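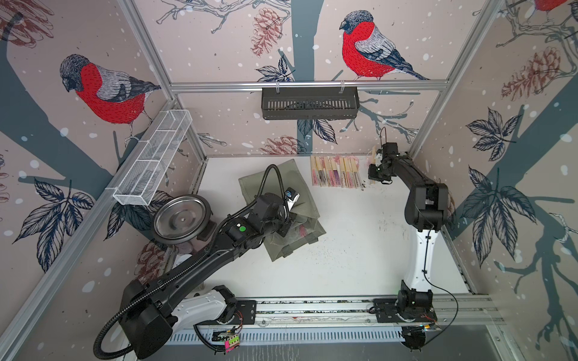

Bullfinches and pine cones on pink wallpaper.

02/07/2019
By Melahat Ersoy

I gave up on a thriller last week at page 269, and I want to talk about why, because I was having a great time until then. Submarine in trouble, crooked admiral, a codebreaker with a bad knee (I loved the knee). Then the author killed the codebreaker's sister off the page, in half a sentence, so that the codebreaker would have a reason to be angry in the last act. She was already angry! She'd been locked in a torpedo room!

I read a lot of these. My shelf at home is three rows deep with spies and snipers and men who know too much, and I'm not a snob about any of it. Give me a hidden microfilm and I'm yours for the weekend. But I'm tired of the dead relative. It has become the thing writers reach for when they get to the final stretch and worry we've stopped caring, and to me it's a sign that they've stopped trusting their own plot.

Compare that with Ravindran Hegde's Plorent, which hardly anybody I know has read. There's one death in the whole book and it happens in chapter two. After that it's just a courier trying to get out of a city with the wrong papers, and I bit my nails through every checkpoint. Hegde lets the man be scared for himself. He wants to go home and eat soup, and that was plenty to keep me up until two in the morning.

My friend Serpil Türkmen disagrees with me on this, loudly. She says a thriller without a personal loss is a crossword puzzle, and she brings up Gezer every time, where the brother's murder really does drive the story. Fine, I'll give her Gezer. But the brother gets 25 chapters before anything happens to him. We know how he takes his tea. When he's gone you feel the hole in the book, and the sister on the submarine never even got a name.

And while I'm complaining, can we bring back the short ones? Pomov runs over 800 pages, and I swear half of it is people describing their rifles to each other. I skipped a whole airport. I don't think I missed a thing, and the ending made perfect sense when I got there.

So anyway, I'm starting Taner Ateş's new one tonight. The jacket says the hero's daughter has just gotten engaged, and I'm already worried about her.

Recent posts
Dudia, the Spy Novel I Keep Lending Out
Ertuğrul Sarıgül and the Art of the Slow Chase
Reading Plans for September
Villains Who Talk Too Much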